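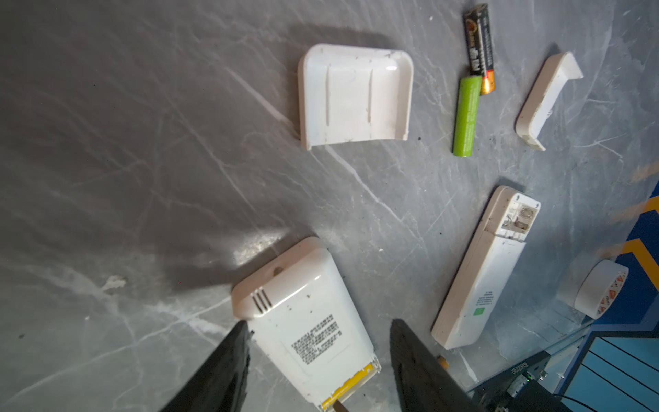
Which batteries should I put in the remote?
Two fresh AAs of the same brand. I buy mine at the same time and change both at once, even when one still seems to have a bit of life in it.

Changing the batteries in your Plelitz remote

1. Clear yourself a hard, flat spot. I do mine on the kitchen bench, with a saucer beside me for the small bits (carpet eats end caps, ask my vacuum!).

2. Ease the end cap off with your thumbs. If it's stubborn, go gently from one side and then the other.

Caution: please leave the butter knife in the drawer. I snapped a tab that way in November and had to order part 421 from Clotisau.

3. Tip the old batteries out into your palm and have a look at the metal springs. Any white crust? Wipe it away with a dry cotton bud before you go on.
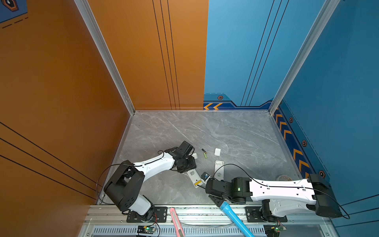 4. Pop the new pair in, following the plus and minus marks. If a battery sits proud, take it out and try again, don't lean on it.

5. Slide the cap back until it's flush, then hold the power button for 7 seconds. That wakes it up again, and your old settings should still be there.

Note: mine goes roughly 17 months between changes, and it gets used every single night. Keep the dead ones in a jar and drop them at the battery bin next time you're at the shops.
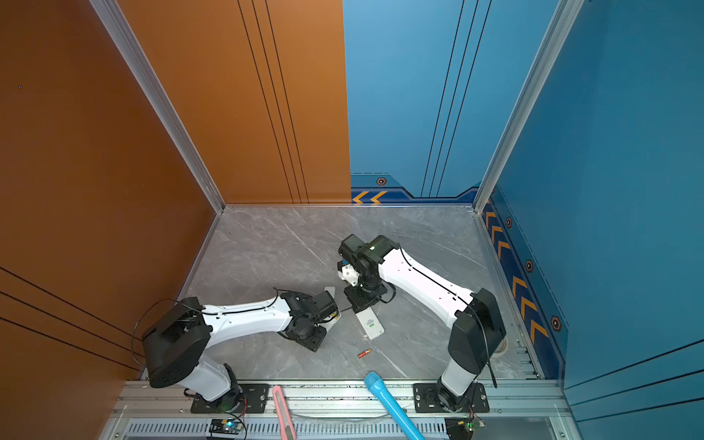

Written by Rocío Robles for the Claneddale home guide

If the remote's still sulking after all that, swap the two batteries end for end once more and check the cap is fully home. Mine was a whisker out last time and I'd already started hunting for the receipt!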